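Pratance Rally Timing Unit — Girunby Motorsport Supply

The Pratance is a stage timing unit for club and regional rallies. It records start and flying finish times to 1/1,000 second and stores 23 stages in internal memory. Each unit has two beam inputs and a printer port.
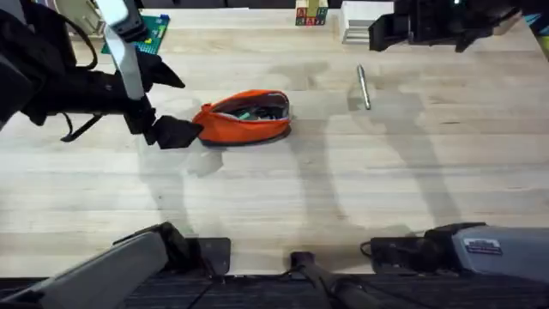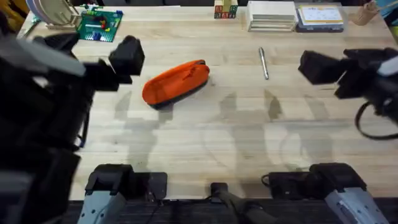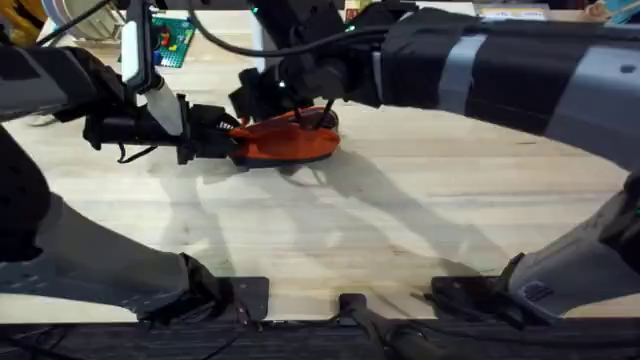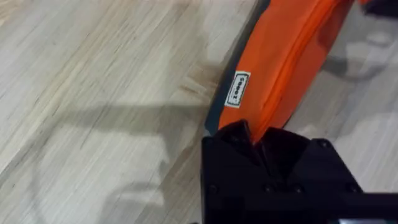

Clock drift between the start and finish units is corrected at the service park with the Timow sync lead. Sync takes three minutes and should be repeated after any battery change. Spare fuses and beam connectors are not supplied with a case; a soft pouch in bright orange, like the one pictured, is easy to find in long grass at a stage finish. Keep the sync lead separate — its pins bend under load.

Firmware dated August 22, 2023 adds split times for the Painemal beam set. Units with older firmware still record start and finish only.

Supply: 12 V DC
Beam inputs: 2
Warranty: 3 years
Next batch ships: September
Technical contact: Benjie Navarro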